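Workshop tips: keeping the strip-down cell going

Hannelore Baumgart asked me to write up how we look after the cell that takes old desktop computers apart, mainly so she can stop getting phone calls about it. I've put down what I do and what I've stopped doing. I was against buying the thing and I'm still not persuaded it beats a person with a screwdriver, but it's bolted in, it's paid for, and it may as well be kept in decent order.

Start with the bolts

The linkages on the gripper are held by hex-socket bolts and they work loose. The leaflet from Ballport says to check them every 300 jobs. I don't believe that number. It sounds like something chosen because it looked nice on a page, and I found my first slack one well before then. My rule is a quick check each morning before power goes on, with a proper key and no force. A worn key rounds the socket, and then you have an afternoon's work that nobody will thank you for.

Put a dab of paint across the bolt head and on to the plate beside it. If the line has split, the bolt has moved. It costs nothing and I trust it more than the fault page on the screen. Nail varnish does just as well, though buy a light colour, as dark red on black is no use to anyone over forty.

Thread lock: the weak sort only. Somebody at the Rurkach site used the strong stuff on a pivot and they had to heat it to get it off, which did the plate no good at all.

Wires before drives

The software will happily let you teach a drive pull with the power leads still lying across the bay. Don't. Move the wires over first, by hand if you must, and teach the pull afterwards. The fingers open wider at the knuckle than you expect, and the part that snags is usually the back of the linkage and hardly ever the tip. I keep a few soft ties in my pocket for this. Reusable ones, the sort sold for garden plants.
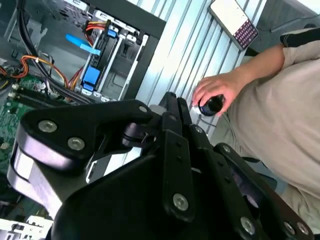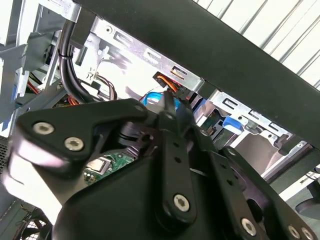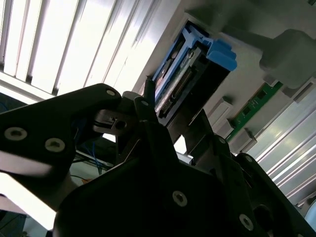
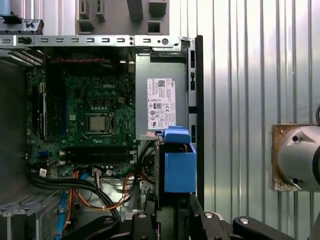

Blue plastic on the drive carriers, black plates on the gripper.

Carriers like those come out easily if you squeeze the tabs squarely and badly if you don't. Teach the approach slowly, stop short, look from both sides, then go the last bit at the lowest speed there is. Tülin Çınar taught me to do the squeeze and the pull as two separate steps with a pause between. I thought the pause was superstition. I tried it without for a week and went back to it, so she can have that one.

Write down where you stopped. The saved positions have a name box and people leave it on whatever the machine suggests. I once opened a list with 1,074 entries in it, all called "point" and a number, and had to guess which ones were live. Name them after the part and the step. Delete the old ones while you still remember what they were.

Setting the grip

Too much force and plastic tabs snap. Too little and the carrier slides back in with the arm still travelling as if it had hold of it. There is a clever setting that is supposed to feel for the right force by itself. I've had it on and off several times and can't say I see the difference, other than it being slower. I use a fixed value, low, and go up one notch at a time on a scrap carrier until it holds. Keep the scrap carrier in a drawer near the cell with its own label or it'll be thrown out.

Cleaning

Old computers are filthy inside. Vacuum the case before it goes anywhere near the gripper, with a brush end, and hold any fan still while you do it. Don't use an air line in the cell. It blows the fluff into the joints, and you'll be picking it out with a cocktail stick.

Wipe the fingers with a barely damp lint-free cloth. Yalçınkaya sell a special wipe for this, and very nice it smells. I've seen no evidence that it cleans better than the cloth.

Grease is where people get carried away. A smear on the pivots, wiped off until you'd think there was none left. Our service plan says every 2,000 hours, and for once I've no quarrel with it, provided you look in between. If there's a black ring round the pivot, clean it off and do it early.

The restart

After any stop with the jaws closed on something, don't press resume. Support the part, open the jaws by hand control, back the arm out along the line it went in, and then find out what happened. Resume picks up where the program thinks it was, and I've bent one bracket that way already.

Allow 60 minutes for a first set-up on a case you haven't met before. The Clollus brochure has it done over a cup of tea. I would like to see the size of the cup.

Spares worth having on the shelf: a set of hex bolts in the right lengths, two good keys, finger pads if your sort has them, and one complete cable. The cable will be the thing that fails in November when everyone is off sick, and it takes weeks to come. Hannelore has the order form. Please ring her about that and not me.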